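Stoveo Bench Worktops
Workshop and laboratory furniture / Worktops and surfaces

The Stoveo worktop is a solid timber surface for workshops, teaching rooms and light laboratories. It is supplied as a top only, or complete with the Tinport steel underframe. Each top is planed, sanded and sealed at our own works before dispatch, and may be sanded and sealed again on site when the finish becomes worn.

Customers replacing an older Kaplan top should note that the fixing centres differ. An adaptor strip is available under order code 204.

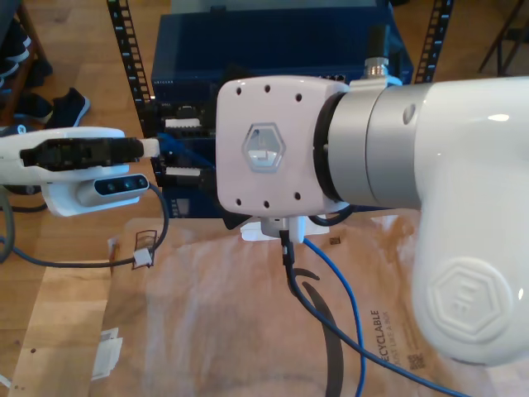
Arm with square flange plate.

Sizes and loading
Depths are offered in standard and deep versions, and lengths are cut to order. The standard top is 50 mm thick and the light-duty top is 30 mm thick. Neither should be used as a chopping or sawing surface without a sacrificial board. Loads should be spread evenly between the legs -- heavy vices are best placed directly over one of them.

Cable management
A rear channel may be specified at the time of order. It accepts most mains and data leads and is closed with a push-fit cover. Channels cannot be added to a finished top.
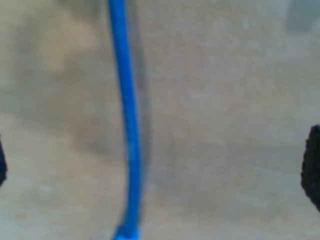 Blue cable against a pale beige surface.

Delivery and unpacking
Tops are delivered flat and should be carried by two people. Please leave the wrapping in place until the room has reached its normal temperature, and allow the timber to rest for 15 days before the final tightening of the fixings. Damage in transit must be reported in writing, quoting the number on the delivery note.

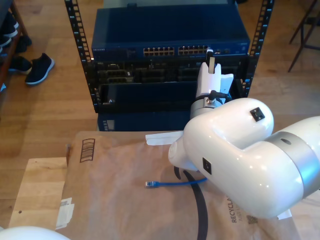 Brown cardboard box, with a black server rack behind.

Fixing
Slotted plates allow the timber to move slightly with the seasons. Screws should be placed at the middle of each slot and tightened by hand. Glue must not be used between the top and the frame. For stone or tiled floors, the Sarkar levelling foot is recommended. 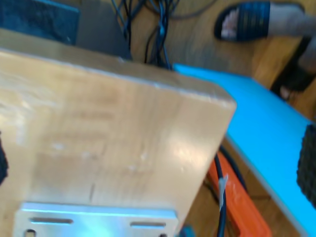 Pale wooden block with slotted aluminium plate.

Care
Wipe with a damp cloth and a mild soap. Standing water, solvents and hot pans will mark the seal. Marks of this kind are not covered by the guarantee, although our works can advise on their removal.

Enquiries
Quotations and drawings: Nesrin Tekin, Sales Office
Spare parts and refinishing: Mylene Fajardo, Works Office

Page last revised November 19, 2020. Prices are held until the end of May and exclude delivery.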